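Guteo Remote Handling Group
Minutes of the November meeting

Present: Ronaldo Policarpio (chair), M. Haig, T. Oyelaran, S. Brandt, P. Whitlock (minutes)
Apologies: J. Carne
Start: 2.00 pm

1. Minutes of the last meeting

Agreed as a correct record, with one change. Under item 4, "the Trulel arm" should read "both Trulel arms".

2. Matters arising

The spare foot pedal has come and is in the grey cabinet. TO has tried it on the second station and it works.

The booking sheet for the stations is still being filled in late. MH asked that people put their name down before they start. SB said the sheet would be easier to use if it were not kept on the one computer that is usually in use for recording. Agreed to move it to the shared folder.

Action: MH

The question of chair height at station one was left over from last time. PW has swapped the chair with the one from the side office. Closed.

3. Hand tools task: progress

RP reported. The target for this round is 300 accepted demonstrations of the hand tools task. Recording by remote control is going well and the operators are now comfortable with the Galang hand controllers. Recording by hand guiding, where the operator holds the arm and moves it through the task, is behind.

TO said hand guiding is slower because the operator's own hand and sleeve get into the wrist camera view, and those recordings are then thrown out at checking. MH had the same trouble until she moved her grip further up the arm, behind the second joint. She finds this tiring after half an hour but the recordings pass. TO will try it.

SB asked whether both methods were needed for this task. RP said yes for now. The comparison between the two was part of what was promised to Clorach, and it would be awkward to drop it halfway. If the hand guided set is still short by the next meeting the group will look at it again.

4. Hand tools task: layout and grasping

The group looked at the wrist camera view with the tape measures and the screwdriver set out.

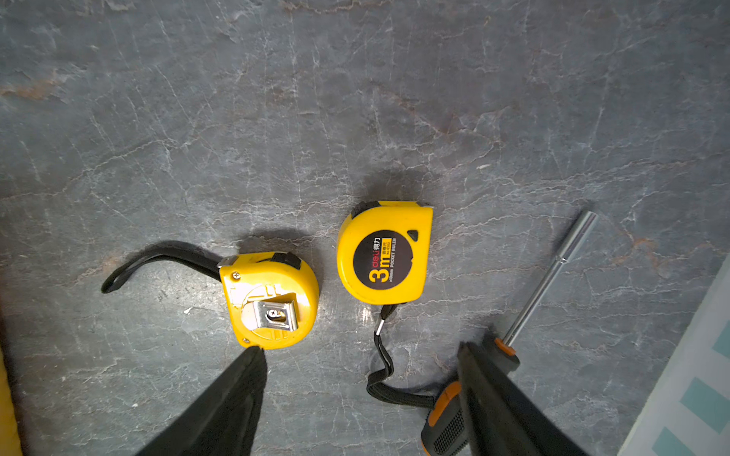 Item 4. Wrist camera view, hand tools layout: two tape measures and a screwdriver.

TO said the tape measures should be recorded both ways up. With the label showing, the operators take hold of the yellow body by its sides and have little trouble. With the belt clip uppermost they tend to slow down, and two of them have been trying to pick the tape up by the clip. RP does not want clip grasps in the set. The instruction sheet only says "grasp the tape measure" and needs to say where.

Action: TO to reword the sheet

The straps were discussed at some length. SB's view was that they should be tied back or taken off, as a finger closing on a strap spoils the grasp and the operator has to start again. MH disagreed. The straps are on the tools people will really hand to the arm, and a policy trained without them would be of little use to Clorach. RP agreed with MH. Straps stay on and are to be left however they fall when the tool is put down. Operators should not tidy them between recordings.

SB asked for it to be noted that he expects a higher rejection rate as a result. Noted.

A recording where the finger catches a strap and the operator recovers should be kept, and tagged as a recovery. A recording where the operator stops and reaches in to free the strap should be rejected.

On the screwdriver, MH asked whether it should be taken by the handle or by the shaft. Both have been recorded. RP would like the handle only. PW pointed out that 26 recordings already accepted have the shaft grasp. These will be kept to one side and not counted towards the target.

Action: PW to move the 26 recordings and correct the count

SB has noticed some operators putting the screwdriver down in the same direction every time. Everyone to vary the angle, including with the handle facing away from the arm.

TO asked about the stone-patterned surface, and whether the shine on it mattered. RP said the recordings so far had not been rejected for it and he would leave the lights alone. Changing them midway would cause more trouble than it saved.

5. Controller delay

MH reported a delay between the hand controller and the arm on station two. It is not there first thing and builds up over a session. Restarting the control program clears it. She has been restarting after every 6 recordings, and has marked on the sheet which ones were made late in a run.

TO thinks the recording program is writing to the same disk as the camera buffer. He will move one of them and see if the delay still builds up. Until then station two is to be restarted as MH has been doing.

RP asked if the affected recordings could be used. TO said the arm positions are logged at the arm and are correct. What suffers is the operator's timing, with some overshoot when closing the fingers. SB and MH will go through the marked ones and judge them one at a time.

Action: TO (disk), SB and MH (recordings)

6. New operators

There are 2 new operators starting on the remote control station. Each will have a morning of practice which is not recorded, then a session with MH sitting in. SB asked that they be shown the emergency stop before anything else and made to press it themselves. Agreed.

PW said the written guide still describes the old controllers. The button for opening the fingers is now on the other side and the drawing on page one is wrong. PW will redo it before the new people arrive.

Action: MH (training), PW (guide)

7. Checking of recordings

RP is doing most of the checking and would like help. At present a recording is watched once at normal speed and accepted or rejected by one person. SB offered to take the hand guided set. There was some talk of having every recording checked twice but nobody had the hours for it. Agreed that rejected recordings will be given a short reason in the notes column, as a blank is no use to the operator who made it.

8. Any other business

The door to the station room is being wedged open again. Please close it when the arms are powered.

TO will be away for the first part of next month. MH to cover station two.

Next meeting: same room, 2.00 pm. RP to send the date round.

The meeting closed at 3.20 pm.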